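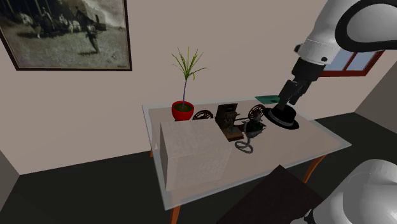

Folding one shirt is not housework, a reader in Birnetmont wrote to us this month after our first report on the Corura trial, and she asked when a machine will clear a table without somebody standing next to it. The company's answer, given at a small open day in July, is that it does not know yet.

Corura makes software for robotic arms. Since the spring it has tested the software on simple chores at home and in shops: picking up things left on a table, putting goods back on a shelf, wiping a counter. Most of the tests are done in computer simulation. A hat on a glass table, next to a potted plant and an old film projector, is one of the tidying tasks. The arm must take the hat and leave the other things where they are.

In the latest round the arm tried 333 tidying tasks in simulation and finished 292 of them, according to the company. A task counts as finished only when the right object is in the right place and nothing else was moved or dropped.

The result in real rooms is weaker. Tikton, a household goods shop with two floors in the center of Birnetmont, let the company work in its stock room for some 13 evenings after closing time. The shop says the arm was good with boxes and folded towels. With soft bags and anything with a cable it was slow, and twice it stopped and waited for a person.

"It puts a box on the shelf very straight, more straight than we do," the shop said in a written comment. "But in the time it needs for one shelf, our evening staff does the whole aisle."

The shop has not decided if it will continue. It would like to try the arm again before the holiday season, when there is more stock to unpack, but only if the setup in the evening becomes shorter. At the moment it takes almost an hour.

Thambiah, a cleaning firm which also visited the open day, was more careful. It said its workers enter a different home every few hours, and each home has its own order. A hat on a table can be in the wrong place in one house and in the right place in the next. The firm wants to know who pays if a machine breaks something old or loved by the family - this question was asked several times during the afternoon, and Corura said its insurance covers only the tests.

The company also said that glass is difficult. Cameras can read a reflection as a second object, or not see the edge of the table at all. For this reason glass tables and clear containers are used often in the simulated rooms, and the share of them will grow in the next round.

There is no price and no date for a home product. Corura plans to begin a new series of tests in the autumn, with kitchen tasks added to the list, among them loading a dishwasher and sorting cutlery. It is looking for two more shops in Birnetmont with a stock room that is free after 7 p.m. Shops can write to the company until the end of the month.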